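宿泊業概論 第4回 配布メモ
小規模宿の客室と共用部(ゲストハウス、民泊、ペンション)
2022年4月4日 配布分

前回の残り。稼働率の式は各自ノート確認。販売室数÷販売可能室数。ドミトリーはベッド単位で数える宿と部屋単位の宿があるので、比較の時は必ず単位をそろえる。ここ毎年間違える人が多い。

1. 今日の範囲
・宿のタイプと客層
・動線(玄関→受付→客室→水まわり)
・扉と仕切り、見通し
・料金表の読み方(後半、時間があれば)

2. タイプ分け
ざっくりでいい。細かい法律上の区分は第7回でやる。
ドミトリー型。相部屋、ベッド売り。一人旅、若い層、長めの滞在も。単価は低い、共用部が命。
個室型ゲストハウス。2人連れ、家族。水まわりは共用のまま、というところが多い。ここで評価が割れる。
一棟貸し。グループ。受付が無人のことも。鍵の受け渡しと近隣対応が全て。
混合型。上の組み合わせ。授業で使うBraneswoodの事例はこれ。1階がドミトリー、2階が個室。

注意。「安い宿=若者」と決めつけないこと。中高年の一人旅も相部屋を使う。理由は値段だけではなく、台所が使える、話し相手がいる、駅から近い、など。レポートでここを雑に書くと減点します。

3. 事例 Braneswood(混合型)
定員40名。開業時の相部屋は1泊3000円。3年目に個室を増やした。
運営はUrnettiという小さい会社。現場責任者がRozália Lengyelさん、元は厨房の人。聞き取りの記録は別紙(教務に置いてあります、持ち出し不可)。

聞き取りから要点だけ
・到着客が最初に迷うのは受付ではなくトイレ。案内表示を増やしても減らなかった。
・靴を脱ぐ場所が分からない。海外からの客だけでなく日本人も迷う。
・夜の苦情は話し声より扉の音。
・荷物預かりは無料にした。受付の横が狭くなったが、到着前の問い合わせメールが減った。
・朝食はやめて台所を開放。冷蔵庫の名札ルールでもめる。今も解決してない。

Lengyelさんの言葉、そのまま引用。「お客さんは地図を読みません。見えた方に歩きます」。試験に出す、とまでは言わないが覚えておくこと。

4. 動線の考え方
まず交差を減らす。荷物を引いた到着客、風呂上がりの客、シーツを運ぶスタッフ。この三つが同じ廊下でぶつかる時間帯がある。夕方。
図面に線を引いてみるのが早い。色を変えて三本。重なった所が問題の場所。
よくある対策は時間をずらす(清掃は昼のうち)、場所をずらす(リネン庫を階ごとに置く)、何もしないで幅を広げる。最後のは金がかかる。築古の建物だとそもそも柱で無理。

ベッド配置は入口から枕が見えない向きが基本。できなければカーテン。カーテンの丈が足りない宿、けっこうある。

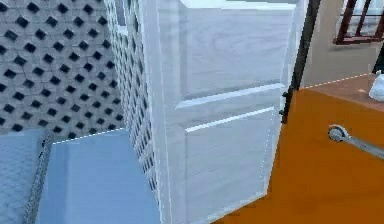
5. 扉、床、見通し
共用部と客室の境目をどう伝えるか。貼り紙は最後の手段と考える。貼り紙だらけの宿は写真写りも悪いし、結局読まれない。床の色を変えるのは割と効く方法で、青い床とオレンジの床の間に白いパネル扉が開いている、あのくらいはっきり違えば、扉を開けっ放しにしていても別の区画だと言葉なしで伝わる。外国語表示の枚数も減らせるはず。ただし色を増やしすぎると今度は意味が分からなくなる。二色まで、が私の目安。根拠は経験だけなので、レポートで引用しないように。

扉の開く向き。客室側に開くか廊下側に開くか。廊下側だと通行人に当たる、客室側だとスーツケースに当たる。狭い個室では後者が深刻。引き戸は場所を取らないが音が漏れやすい。既存の建物で変更する時は避難の条件を先に確認、必ず専門家に聞くこと。勝手に決めない。
音の対策は安いものから。戸当たりのゴム、蝶番の調整、ドアクローザーの速度。Braneswoodはゴムだけで夜の苦情がかなり減ったとのこと(件数の記録なし、残念)。
鍵。暗証番号式はチェックアウト後の変更を忘れがち。カード式は紛失。普通の鍵は持ち帰られる。どれも一長一短なので、自分の事例ではどの手間を引き受けるのかを書く。

6. 料金表(途中まで)
見る順番は、基本料金、人数の追加、清掃費、キャンセル規定。一棟貸しは清掃費が別建てのことが多く、1泊だけだと割高に見える。連泊で薄まる。
予約サイトの表示価格と宿の公式の価格がちがう場合、何が含まれているかを先に確認。手数料の話は次回。
演習用データはZoseroの画面を写したもの。145件ある。欠損あり、空欄を0円として計算しないこと。去年それで平均がおかしくなった班がある。

7. 課題
身近な宿を一つ選び(泊まらなくてよい、公式サイトの写真と間取りで可)、到着から就寝までの動線を図にする。問題箇所を一つ挙げ、工事なしでできる改善案を書く。A4で2枚まで。図は手書きでOK。
・宿の名前は出してよいが、個人の口コミの丸写しはだめ
・料金は調べた日を書く
・班で同じ宿を選んでもいい、文章は別々にに書くこと
締切は4月中、教務のポストへ。メール提出は受け付けません。

参考
Dixit『小さな宿の設計ノート』第2章、第5章。図書室に一冊しかないので回し読みで。第5章の廊下幅の表は誤植があるらしい、確認中。

次回 予約経路と手数料。電卓持参。演習は班ごとに座ってもらいまs。席順は前の扉に貼っておきます。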